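We use cookies to keep you signed in and to measure traffic. By continuing to browse you accept our cookie policy. Accept | Manage settings

Stultidine vs Zadudow for disk caching of images, minSdk 23

heap_of_trouble wrote:

I'm replacing the home-grown image cache in a catalog app. The client is Yazıcı, a kitchen and bath retailer, so the app is mostly product grids and full-screen room views. Min SDK is 23 and I can't raise it this year.

I've narrowed it to Stultidine and Zadudow. Requirements:

- disk cache with a hard size limit
- decode straight to the target size, no full-size bitmap in between
- works from a plain View, no Compose requirement
- can re-encode to lossy WebP before writing to disk

Both claim all of these. Stultidine adds 163 KB to the release build after shrinking. I haven't measured Zadudow yet. Has anyone shipped either one?

pinned_thread wrote:

Shipped Stultidine in two apps. The disk cache is fine. Watch the journal: it is rewritten on the thread that calls trim(), and if you call trim() from onTrimMemory you are on the main thread. With 1,585 entries in the journal we were dropping frames on every switch to the background. Move the call to your own executor and the problem goes away.

Size limit is hard in the sense that it evicts before it writes. It does not count the journal itself toward the limit.

lint_baseline wrote:

I would go with Zadudow. The Stultidine shrinker rules keep the entire decoder package, so part of that 163 KB is code you never call. Zadudow ships narrow rules and you pull in decoders as separate artifacts.

Also check the dependency tree. Zadudow has none outside the support libraries.

heap_of_trouble wrote:

Ran the dependency report. Stultidine brings in 9 transitive artifacts, but seven of those were in the app already. So that part doesn't decide it for me.

@lint_baseline does the Zadudow WebP step run before or after the resize? The docs have one sentence on it and it can be read both ways.

lint_baseline wrote:

After. Fetch, sampled decode, exact resize, encode, write. The memory cache gets the resized bitmap, the disk gets the encoded one.

pinned_thread wrote:

Which means the first display and every display after a cold start come from different pixels. I consider that a bug. It was reported at version 1.4 and closed as intended. If your QA compares screenshots you will get a failure that only shows up on the second launch.

lint_baseline wrote:

It's documented behavior and every library with lossy re-encoding does the same. The only alternative is to encode, decode again and show that, and then you pay for a second decode on first display.

pinned_thread wrote:

Stultidine does exactly that, behind consistentFirstFrame. Off by default. On a mid-range phone I couldn't see the cost in a trace of a normal scroll. I didn't test with a fast fling.

oat_compiler wrote:

Two things from maintaining the image layer at Dernport.

First, neither library includes the encode quality in the cache key. If you change quality from 80 to 60 in an update, users keep the old files until eviction. Put the quality in the key yourself, or bump the cache version. In Stultidine the version is an argument to the cache constructor. In Zadudow you have to change the directory name and delete the old one.

Second, API 23 through 29 only has CompressFormat.WEBP, where quality 100 is lossy on older releases and lossless from 29 on. WEBP_LOSSY arrives in 30. Zadudow handles the switch. Stultidine passes the old constant through on all versions, so keep quality at 99 or lower or you'll get very large files on newer devices.

heap_of_trouble wrote:

Good, I had missed the second one. Our config has quality as a float from 0 to 1 and the default is 1.0, so that would have gone out to everyone.

pinned_thread wrote:

Disagree that it needs handling in the library. The platform documents it. But yes, clamp the value.

lint_baseline wrote:

Passing a deprecated constant through on all API levels and leaving callers to clamp is the kind of thing I use a library to avoid.

bitmap_pool wrote:

Do you need re-encoding at all? If the server can deliver WebP at the right size, store the response bytes unchanged and skip the whole discussion. Raw byte storage is the default in both.

heap_of_trouble wrote:

The server is a retail system that delivers JPEG in one size. Changing it is a separate contract. I've asked.

Current plan is Stultidine with consistentFirstFrame on, quality in the key, clamped to 99, trim() on the IO executor. I'll post heap and trace numbers when the grid screen is done, probably in October.

oat_compiler wrote:

Sounds workable. Choose the quality value on your own material before you fix it in the config. Defaults in both libraries are too aggressive for room views in my opinion.
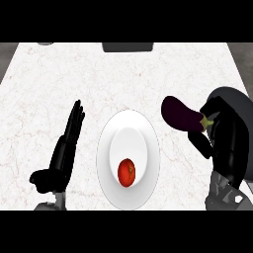
The quality value should be set per image class, and one global number will be wrong for at least one of them. For packshots on a plain background I would start at 75 and go down. For room views and renders, start higher and compare at the real display size on a real device. Stone is a useful test subject: on a white marble countertop like this one, the thin reddish-brown and gray veins are low in contrast, and that is the kind of detail a lossy encoder spends the fewest bits on. Check the mottled gray of the floor as well – weak texture tends to flatten into blocks at low settings. If your renders come letterboxed with black bands, crop those before the resize step, otherwise the target size is calculated from the wrong bounds and you lose resolution in the part people look at. Stultidine takes a crop rect in the request builder. In Zadudow it's a custom transformation, and you have to return a stable key from it or nothing is ever found in the disk cache.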